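Two halls, one tote bag: a day at the Custunby record fair

Last updated: July 7, 2024 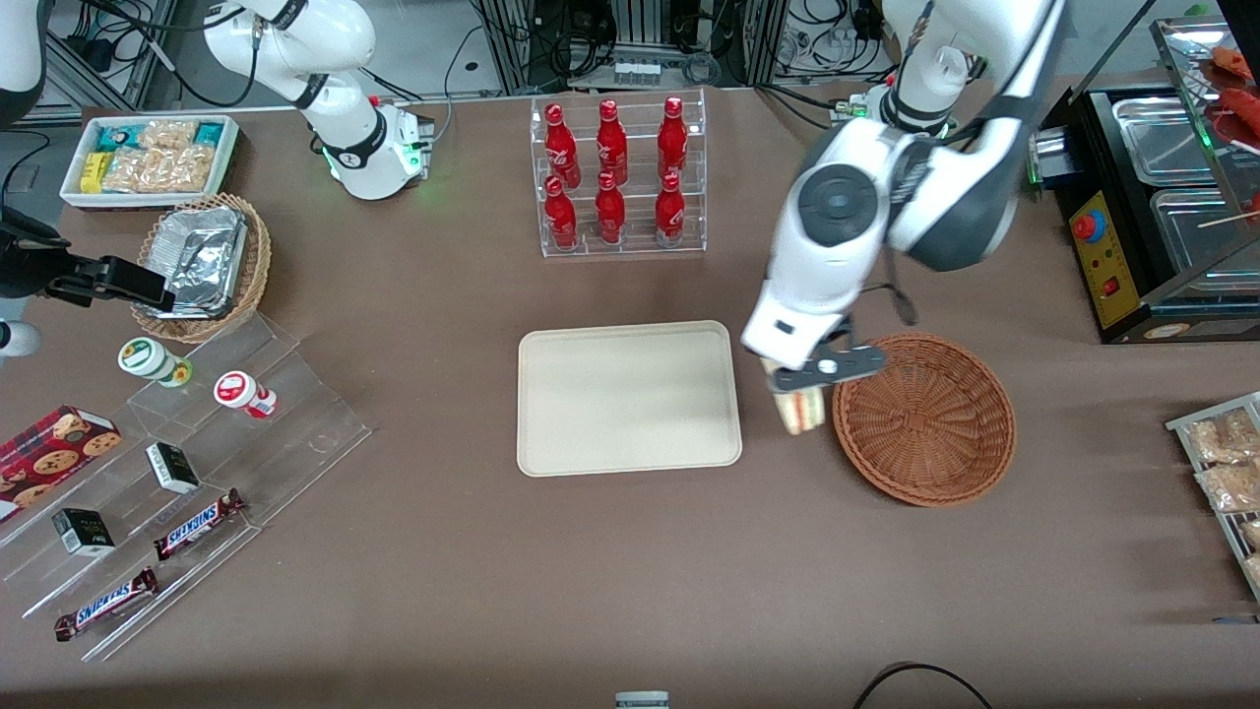 A wrapped sandwich over the wicker basket.

I've wanted to get to Custunby since I started buying jazz 45s, and this May I finally talked myself onto the early bus. Doors were at nine for the early birds (who pay $15 for the privilege) and the queue already went past the hardware store. Lots of grey ponytails, lots of coffee, one very patient dog.

The fair fills both halls of the old curling club. The front one is the big dealers, and Hutchins had the best spot, right inside the door, with 2,000 LPs sorted by label instead of by artist. Maddening at first! Then I found a whole row of small prairie folk labels I'd never have gone looking for, and I forgave them everything.

Vullach only bring singles. Their centrepiece was a northern soul 45 with a $400 sticker on it, and I did ask to hear it – they have a little listening deck at the end of the table – and it was gorgeous, and I put it back in its sleeve very carefully and walked away.

The back hall was more my speed. Colder, worse lighting, crates on the floor, knees required. Brorno were selling off a radio station's library with the catalogue stickers still on the covers, most of it five bucks a pop. I came away with two organ trio records and a steel band LP with a water stain in the shape of Newfoundland.

Bring cash, as the machine in the lobby was out by noon. The bus home leaves from the far side of the rink, by the way, and I only just made it.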